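Ticket 563: Delegate check-in rejects valid badges, Drancombe conference hall
Status: Resolved
Priority: High
Component: Galine accreditation, badge scanning

Reported 7:40 a.m. Scanners at the east entrance returned "no voting rights" for constituency delegates with paid-up credentials. 27 badges affected. Visitor and press badges scanned normally.

Checked network at the east entrance: no packet loss. Swapped one scanner with the west entrance. Fault stayed with the badges. Re-exported the delegate list from Bidau and compared it with the local copy. The local copy was missing every delegate moved from the Wendt branch after the boundary change.

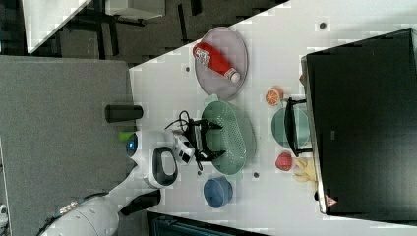 Red bottle on a round plate, green colander alongside.

Cause: the import filter still used the old branch code. Rows with the new code were dropped without an error -- the log shows only a lower row count.

Fix: added the new code to the filter, cleared the cache, ran a full import. Rescanned 19 of the affected badges at the desk, all accepted. The remaining delegates were cleared by manual lookup before the first card vote on the rule changes.

Follow-up: import should fail if the row count differs from the export. Moved to a separate ticket. Keep the manual lookup sheet at the east desk until the policy ballot closes.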